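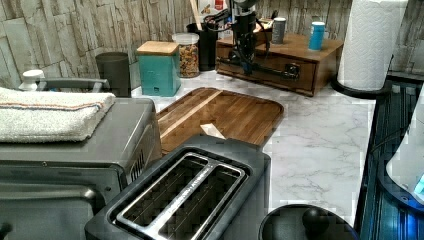 OK so — what I mean by an example. One example is one try at one small task, start to finish, arm moves, task ends, somebody marks it good or bad. That's it. Small. And the room matters as much as the task, more than I believed in May. Take the counter on the slide. Toaster, toaster oven with a towel folded on it, cutting board, a jar of something dry and colorful, paper towels, and then the wooden box with the drawer behind all that. Leave the mess. First batch at Hindstead we cleared everything off, looked great, policy learned a bare counter and fell over the minute a canister showed up.

(pause, let them look)

Numbers slide. 231 examples in the Abernathy set. 11 tasks. Sounds like a lot, isn't. Split it by task and some of them are thin — say so before someone asks.

Where they come from. Person drives the arm, Plalus records. Every camera stream plus joint positions plus gripper open/close, all on one clock. If the clocks drift the example is garbage and you wont see it in playback. Ask me how long we lost to that. (Don't tell the long version.)

Drawer tasks next. Go slow here, people always want to know about drawers. 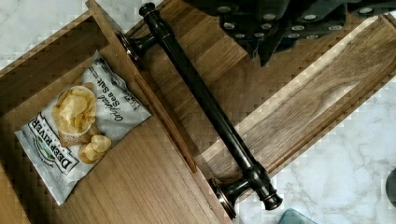 Drawers are hard for boring reasons. Handle sticks out a little, the bar is thin, and the gripper has to come in at an angle that leaves room for the pull. Then the whole box can slide on a smooth counter. So the operator pulls slower than feels natural. We tell them that every time and every time they speed up by the end of a session. Cap is 16 tries, then swap drivers. Was higher. Late tries were sloppy and we kept them anyway, mistake.

Things to vary, say fast:
— where the box sits
— what angle it sits at
— what's in the drawer, or nothing
— how far open it starts
— who is driving

Last one is underrated. 6 drivers on this set. One of them always comes in from the left and for a while so did the model.

Failures. Keep them, label them. Missed the handle is a diffrent label from lost the handle halfway. Grarkura's labeling sheet had one box for "fail" and we had to go back through everything by hand. Do it at recording time, one key press.

Skip the storage slide if running over.

Question I'll get — why not just simulate it. Short answer, we do some, contact with the handle never feels right, still need the real ones. Point at Hindstead results, move on.

Laptop charger is in the side pocket. Next slide is the demo, check sound is OFF.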